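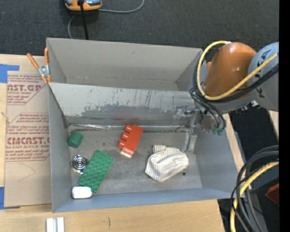

沈既白
Sengar 共享工坊成员,Derketness 分拣台的搭建和记录

2026年4月25日,星期六

上午到得早,工坊里还没什么声音,先烧了水,然后坐下来把昨晚没写完的几行补上。Derketness 这个台子断断续续做到现在,本子都快用掉一半了,翻前面的字迹还挺有意思,刚开始那几页写得工工整整,后面就越写越潦草。今天尽量写清楚一点,省得下星期接手的人又来问我“这个箭头是什么意思”。

今天的正事是前格抓取。料箱还是那只灰色的大箱子,中间一道斜隔板,后格空着,东西都放前格。规矩和上次一样:一件一件夹起来,越过隔板,放到后格,放完再倒回去重来。听起来是小孩子都会做的事,可每次调到一半我都会重新佩服一遍小孩子的手。

放进去的东西换了一批。红橙色那块带凸粒的积木留着,绿色的积木底板也留着,另外有深绿色的小圆柱、白色圆角的那件、银色带一圈圈圆环的那件,还有那块灰白条纹的布。摆的时候我没有刻意分开,绿底板斜着躺在那里,一头顶着白色的,旁边差一点就碰到银色的,夹爪要下去就得想好从哪一侧进。这种“挨着但没叠着”的摆法我觉得比全堆在一起更值得练,家里抽屉拉开不就是这个样子嘛。

先说布。布是我最喜欢也最头疼的一件。团起来以后它的高度每次都不一样,程序里给的下探高度如果按积木来,就只在上面蹭一下;按箱底来,手指又会顶到底板。我今天改成先停在布的上方,慢慢往下,碰到阻力再收一点点再合。速度放得很低,低到我可以在旁边喝完一口茶(茶有点浓了)。布上翘着的小折角很有用,从那边夹,抓得住的时候多;从鼓起来的中间夹,手指一合,布就往两边滑。折角怎么让程序自己找,先欠着,今天是我手动给的点。

连着做了 11 次,成了 7 次。剩下 4 次里,夹空的居多,还有一次夹是夹起来了,走到隔板上方时下摆拖在隔板上,布被带歪,掉回前格。所以过隔板的高度要给布单独留一档,积木那档不够。我已经在参数表里另起了一行,名字就叫“布”,朴素一点,谁看都懂。

再说隔板。朝前格这一面真是磨得不成样子了,下半截一大片深灰色的毛边印子,上面还有一道道短的竖划痕,看得我有点心疼。隔板脚下那条发亮的、皱巴巴的条子也旧了,缝边上发黑。我打算把隔板朝前这一面整个盖一层,盖之前要先把缝清干净,否则新的一层压在脏东西上面,边缘迟早翘起来。条子亮的地方会不会干扰识别,我心里一直有个问号,今天没有单独测,不敢乱写结论。下次拿一块哑光的东西遮住它,跑同样的点,比一比就知道了。

盖层的材料,手边有那张还没撕纸的亚克力板,牛皮色的保护纸,红字印着 ACRYLIC SHEET,现在挨在箱子左边,两个角上有蓝胶带。纸先不要撕!上次撕早了,放了一夜就全是灰和手印,擦得我胳膊酸。裁之前拿纸板做一个样,放到斜面上比过再画线。隔板是斜的,直接按箱子里的尺寸量会差一截,我自己就犯过这个错,写在这里给后来的人提个醒。亚克力会不会太滑、太反光,也得先拿边角料试试,不行就去 Troscombe 那家店问问有没有磨砂的,他们的零料框里常常能翻到好东西,价钱也和气。

箱沿左上那只橙色把手的弹簧夹请不要顺手拿走。我知道它好用,我也知道大家找夹子的时候眼睛都会亮起来,但是拿走以后请至少在白板上写一声。十月那会儿有人好心收拾过一次台面,我花了大半个下午重新对位置,到晚饭时候还在跟坐标原点较劲。

走线。黄色的粗缆现在绕着橙色那节关节兜了一个弯,黑的一束跟在它下面走,到箱子右壁这边又有一弯黑管垂下来。手臂往箱子左边伸的时候,我一直盯着那一弯看,总担心它挂到箱沿。今天慢速走了一圈,没有挂住,可是快起来我就不敢保证了。想做的改动有两处:一处是把黄缆和黑束在关节外侧用魔术贴拢一下,松一点,给转动留余量;另一处是把垂下来的管子往外引,让它不要正对着箱壁。扎带先别用,一旦扎死了,下回拆夹爪又要剪,剪的时候手一抖就有麻烦,我对自己的手抖程度还是有数的。

另外,灰色外壳上的字被线挡住了一部分,Ulano 工作台那边来借看的朋友每次都要歪着脖子认。理线的时候顺便让出来吧,也算待客之道。

硬的几件今天跑得比较少,记两句。红橙色积木侧躺着的时候,夹凸粒那一头不稳,夹两侧平的面就踏实得多,手指合上以后手感很“正”(其实是看电流曲线,但我还是喜欢说手感)。绿底板薄,平躺在箱底很难下手,我试着从靠近白色那件的一头去撬,结果把白色的也推动了,于是作罢。也许该给手指尖加一个薄薄的唇边,打印件就行,材料柜里还有剩料。银色那件今天没有排进去,圆环中间颜色深,识别框老是在上面跳,等光线的问题弄好了再碰它。

参数存在共用盘 Derketness 文件夹里,版本号 702,改动说明我写在第一行。请不要直接在上面改,复制一份再动。旧的那几版我舍不得删,万一哪天要回头看呢,反正也不占多少地方。

没做完的,按我自己心里的顺序写在这里:

隔板纸样,斜面上比好再裁板。
缝边清理,用软刷,别用刮刀。
布的过隔板高度,把今天这一档再往上抬一点,重跑。
黄缆和黑束重新拢线,拢完先慢速空走。
亮条遮住与不遮各跑一轮,同一批物件,同一种摆法。
手指尖唇边,先画个草图给大家看看再打印。

中午有人带了青团来,放在茶水间,豆沙的很快就没了,还剩咸蛋黄的。下午我把急停又按了一遍,反应正常,按完记得旋回来,不然下一个人会以为台子坏了。台面左下角那两根白银相间的短条先放着,我还要用。

傍晚前又补跑了几次布,手有点生,没有计入上面的数。记在铅笔那一页了,字丑,能看懂就行。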